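Foro Sarkex > Software > Percepción y control
Publicado el 26/07/2023 por tornillo_flojo

Hilo: ¿De verdad la política «entiende» los bordes, o solo memoriza?

tornillo_flojo
Llevo desde mayo peleándome con Ponel, el planificador de agarres, y sigo sin creerme los números de la presentación. Entrenamos con 100 demostraciones hechas a mano con la pinza, mesa clara, objetos negros. En validación todo precioso. Luego cambias el ángulo de entrada y el estimador de anchura se va de paseo. Mi sospecha es que la red aprende el contraste negro contra madera y poco más.

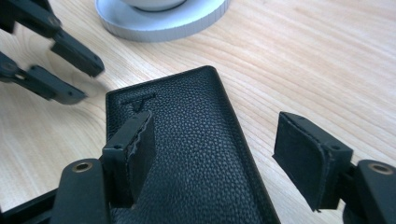
Cartera negra entre las dos almohadillas, antes del cierre. La derecha todavía está sobre la madera.

Dedos negros, cuero negro, sombra negra. Pedirle a una segmentación que separe ahí el dedo del objeto me parece mucha fe. Y la otra pinza, la de arriba a la izquierda, sale movida: ¿qué velocidad le asigna el seguimiento a eso?

ruawai_dev
Para eso está la máscara de la pinza. La geometría de los dedos es conocida, la proyectas y la restas. En Ruawai va incluido desde la versión 2 y no da guerra.

tornillo_flojo
La resta funciona si la calibración funciona. Con un desfase de roughly nada ya te comes el borde del objeto, que es justo lo que querías medir. Y con la tela es peor: al pellizcarla se arruga y el contorno ya no es el de la plantilla.
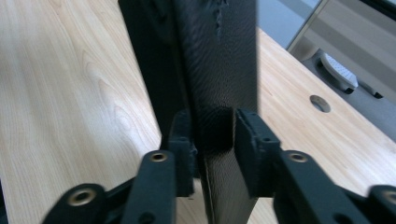
Por eso no me fío de una métrica de éxito que solo mira la apertura final de los dedos. Un pliegue de tela y un canto rígido pueden dar la misma lectura, y el controlador de fuerza debería tratarlos de forma muy distinta.

mediana_movil
Discrepo. Con unas 30 demostraciones bien repartidas en ángulo nosotros arreglamos casi todo. Lo vuestro me suena a problema de datos, y cambiar de planificador no lo va a tapar.

tornillo_flojo
«Casi todo» es lo que dice también el folleto. ¿Tienes resultados por tipo de material o una media global?

mediana_movil
Media global - lo reconozco. Puedo separarla, pero no esta semana.

leltham77
En Leltham hicimos la separación y el cuero salía peor que lo rígido, sobre todo cuando se coge por un doblez. El planificador proponía el agarre como si fuera una caja. 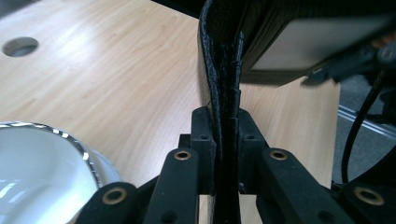 Con un doblez así la anchura útil depende de cuánto aprietes, y eso en una sola imagen no está. Nosotros acabamos pasando al modelo también la corriente del motor. Mejora, aunque tampoco para tirar cohetes.

ruawai_dev
Entonces el fallo es del modelo de contacto y la percepción queda absuelta.

tornillo_flojo
De absuelta nada. Subid los registros y lo miramos.

Comentarios (3)

pixel_muerto: Probad a forrar los dedos de verde y repetid la validación. Si la nota cambia mucho, ya tenéis la respuesta.

leltham77: Lo del verde lo probamos, pero hay que reentrenar y pierdes la comparación.

gradiente_nulo: ¿Alguien tiene la configuración de Ponel con la máscara desactivada? La del repositorio no me arranca.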